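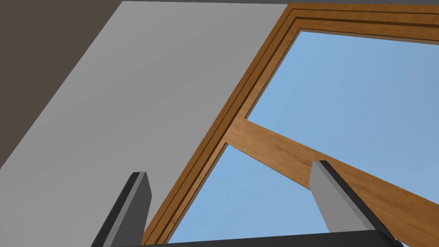
Our simulated cell, two arms on one body (we called it Ikitz, don't ask), came to us from last year's group with the left and right wrists out of step by 28 mm. My half of the project was setting it up again, and I loved it!

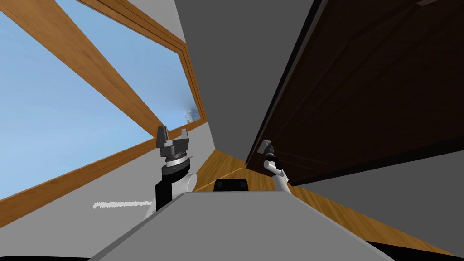
Zeroing came first. I ran each wrist back to its home angle, typed in the offset and saved it, 88 times before I trusted the thing. For the reach check the left gripper stays upright by the window and the right one goes out to the dark brown panel, so a bad offset on that long arm shows up fast.

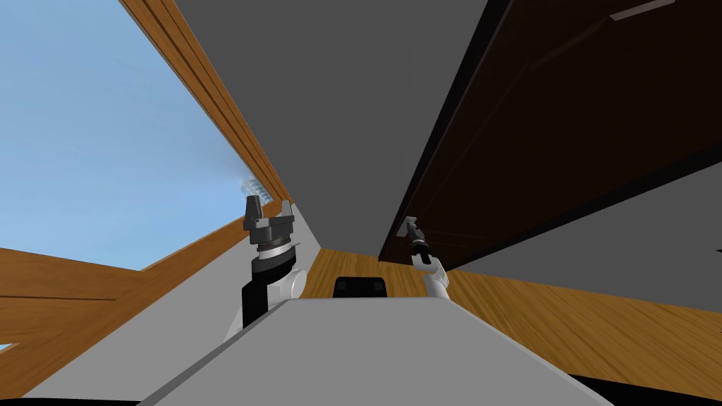
Source: own render, Prostska cell model, February build

Next up were the finger settings. Both grippers have to open fully before a run, so I put that in the start-up script (line 538, if you're taking over).
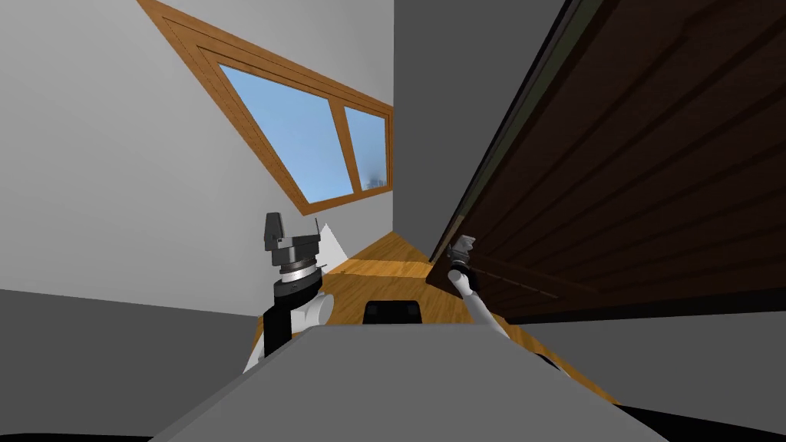 Shoulder limits took me longest. The old file let the link swing too low, and I tightened it by 2 degrees on each side. With the right gripper right at the lower-left edge of the panel I still want a slower approach speed, and that's on my list for the next build.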